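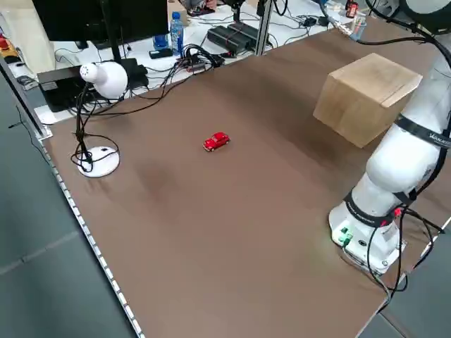

Where do the small things go when the brown table gets reset?
Back into the Clurusitz drawer in 452, top left, except the box, which goes on the shelf under the window.

Wednesday, December 27, 2023
Room 452, big table

Quiet building, so I used the morning to go over the table and the things that live on it. Wiped the brown top with a damp cloth first, then a dry one. The faint ring from August is still there if you get the light low across it. I tried the Gistik cleaner on a patch at the near corner and it did nothing for the ring, so I stopped before it did something to the color. Hậu Tiêu thinks a bit of baby oil would lift it. Not trying that without asking.

Desk lamp: the cords around the stem are a mess again. I want a single cord going straight back, with a clip on the rear edge. The clips we have are too narrow. Ordered a bag of 30 from Rulia, next size up.

Toy car: the little red one is good to have as a marker. It is easy to find from across the room and it doesn't matter if it gets dropped. Wheels had lint in them, picked it out with tweezers.

Box: tried it in the middle with space all around. I like it better there than pushed to the side, you can get a hand to every face of it.
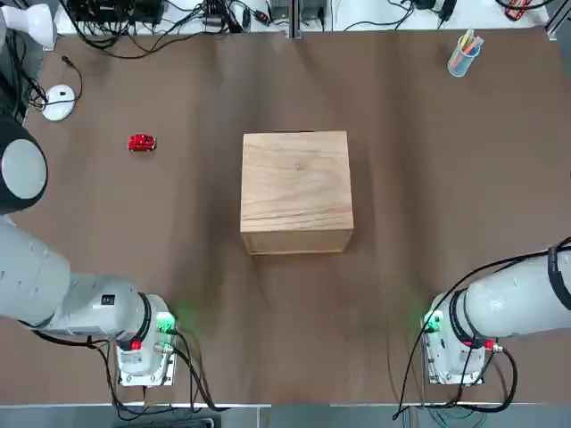
Box at center, car and mouse over to the left, pens in the upper right corner.

The mouse should not be on this table at all. It belongs to the desk by the door. I have carried it back twice this month and I expect to carry it back again.

Pens: tried every one on scrap paper. Threw out the dried-up ones and put the caps back on the rest. The cup itself is fine, light plastic, but it wants to tip if all the pens lean the same way. A heavier cup would help, or fewer pens. Checked the supply list and we still have the Jacobs sets in the cabinet, so no need to buy more.

Measured for a new cover while I was at it. The roll in storage is 700 mm wide, so it would take two strips and a seam down the long direction. I don't love a seam where things get set down. Hậu Tiêu asked for a quote on a wider roll; it came back at 17 a meter. Waiting on that — no hurry, the current top will do through January.

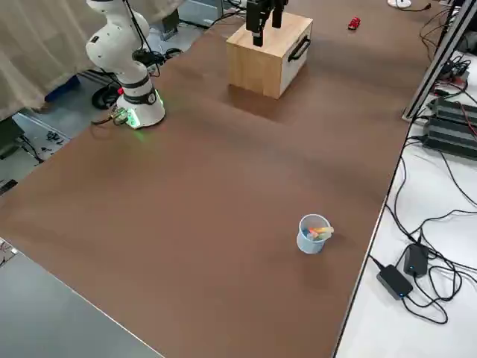 Pen cup out in the open, car along the far edge.

Adapters are on the white side table for now. Fine there, but I'd like them farther from where people put coffee.

To do:
clips on the rear edge when they come in
mouse back to the desk by the door
label for the Clurusitz drawer, the old one fell off
ask about the ring
lint check on the car every month or so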